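Home | News | Events | Get Involved | Donate

Reddy Lake Ride: sign-up is open

Registration for the Reddy Lake Ride opened on Sun 10 January. The ride itself is in September, but the early rate ends when the first 62 places are gone, and last year that happened faster than we expected. Money raised goes to the respite fund, which pays for overnight care so that parents of children with muscle conditions can get a night or two off.

Last year's ride brought in $2642 after costs. Most of it came from riders' own sponsor pages, and the rest from the bake table and the raffle at Menotum Hall. Thank you to everyone who asked a coworker for ten dollars.
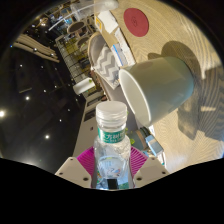

There are 2 routes again. The long one is 21 miles and goes out past Tuddale on the county road, with one real hill. The short one stays on the paved trail the whole way and is fine for trikes, hand cycles, strollers and power chairs. Both start and finish in the Menotum Hall parking lot. Riders under 16 need an adult with them on either route.

Teams of four or more get a shared fundraising page. Pick your team name before you register, as changing it later means emailing us. If you rode last year, your old login should still work. Shirt sizes have to be in by the end of August.

We also need people at the road crossings and at the Elavau turnaround. If you can give a morning, write to Braulio Serrano through the contact form and tell him whether you would like an early or a late shift.

Contact us | Privacy | Back to top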